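By the time Michalis Zervas gets to the visitor center at Botine Lake, the coffee is already made, because he has made it himself at home and brought it along in a thermos the size of a fire extinguisher. He poured me a cup before I had my coat off, asked whether I'd had trouble with the gravel road (I had, a little), and then told me about the road for ten minutes, which turned out to be a fine way to begin.

Zervas runs the paddling and shoreline programs at the park, and he has been doing it long enough that some of the kids who learned to hold a canoe paddle from him now bring kids of their own. November is his quiet month. The docks are pulled in, the rental canoes are racked and under tarps, and he finally has time to sit down and write the next year's classes, something he enjoys more than he lets on.

"People think we close," he told me. "The gate's open every day of the year! You can come out here at seven in the morning in November and have the whole Volska shore to yourself, and there will be mergansers, and you will be cold, and you'll be very happy about it."

The big change for the coming season is the water trail. If you've visited in the past few years you may have noticed the numbered posts along the north side of the lake, and maybe wondered, as I did, what on earth they were for. They mark the first part of what will be a paddling route from the main landing around to Abbasi Cove, through the narrows, and out to the campsites on the far side. Zervas has paddled it more times than he'd care to say, in every kind of boat the park owns and one or two it doesn't.

"I wanted a route a beginner could do," he said. "A real one, where you go somewhere and you eat your sandwich and you come back. When I started here we'd put families in canoes and they'd go in circles in front of the landing for an hour. And they had fun, don't get me wrong, they had a great time. But you'd see the kids looking down the lake, wondering what was around the corner."

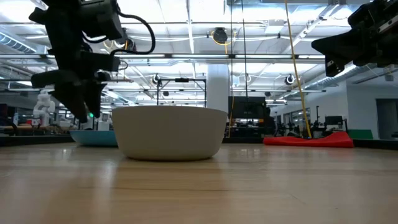 So he started asking for the corner, as he puts it. It took a good many meetings, and a good many maps drawn on the backs of other maps, and there was one long winter when it looked as if the whole idea would be put away in a drawer. What got it moving again was a grant of $3000 for signs and posts, and then another $1000 the following spring for a landing at the cove, where the bank had been too steep and muddy for anyone to get out of a boat with dignity.

I asked him whether the money was enough, and he laughed and refilled my cup. It was enough for the posts, he said, and it was nearly enough for the landing, and for the rest of it he is patient. The stretch past the narrows still needs its markers, and he'd like a proper map board at the start, one with the distances on it and a word about the wind. The wind is a subject he comes back to a lot. On Botine Lake it gets up after lunch from the west, most days from May on, and a paddle that felt easy going out can be a long hard pull coming home.

"Go early," he said. "I say it in every class. I say it at the grocery store. If you're off the water by one o'clock you'll think this is the gentlest lake in the state. If you leave at one o'clock you'll be writing me a letter."

The classes themselves are filling up in a way that plainly pleases him. Last season 218 people took the beginner paddling class, the most the park has ever had, and 44 of them were children in the Saturday-style family session that he now runs on school holidays too. He teaches everyone the same things in the same order: how to put on a life jacket so it stays on, how to get in, how to get out, how to fall in. He spends a good while on falling in. Everybody does it on purpose once, near shore, in water up to the waist, and after that, he says, their shoulders come down from around their ears and they start looking at the birds.

He is firm about life jackets. At Botine, children wear one in the boat and on the dock, and adults in his classes wear one too, buckled, with no exceptions for strong swimmers. He has a rack of loaners by the landing in every size down to infant, and you can take one whether you're in a class or not. Bring it back when you're done, please, and hang it up by the shoulders so it can dry.

We talked for a while about Urnex Point, where the ospreys nest. The water trail swings wide of it on purpose, and in spring there are buoys to keep boats back. Zervas worried that paddlers would resent being sent the long way around, and a few did, at first. The path along the bluff, which you can walk from the picnic area without much climbing, gives a better look at the nest anyway, and he has been nudging people toward it.

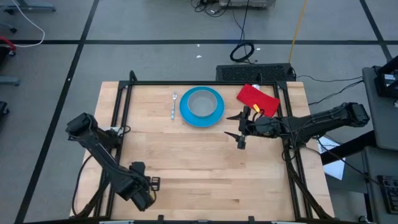 Anja, who wrote to the park after her first trip out to the cove, said she had been cross about the buoys until she sat on the bluff that same afternoon and saw an osprey come in with a fish, and that she would have gone twice as far around for it. She also asked if there could be a bench up there. Zervas keeps her letter in his desk, and the bench is on his list.

The list is long. He read me parts of it from a spiral notebook: the bench, the map board, new rope for the buoys, a second cart for getting canoes down from the lot, an evening paddle in July if he can find enough boat lights. He would love to do a class for grandparents and grandchildren together. He'd like somebody to fix the outside faucet. He went on turning pages, and I went on drinking his coffee, and it got to be nearly noon.

Before I left he walked me down to the landing, where the lake was flat and gray and a skim of ice had formed in the reeds. He wanted me to see the first post. It has a number one on it and a small carved paddle, and it leans a bit to the left, and he gave it a push with the heel of his hand as we went by.

"I'll straighten that in the spring," he said. "Come back in May. Come in the morning!"

Sign-up for the beginner paddling classes opens in March at the visitor center desk or by phone. Classes are free with park admission, and boats, paddles and life jackets are provided. Wear shoes that can get wet and bring a change of clothes.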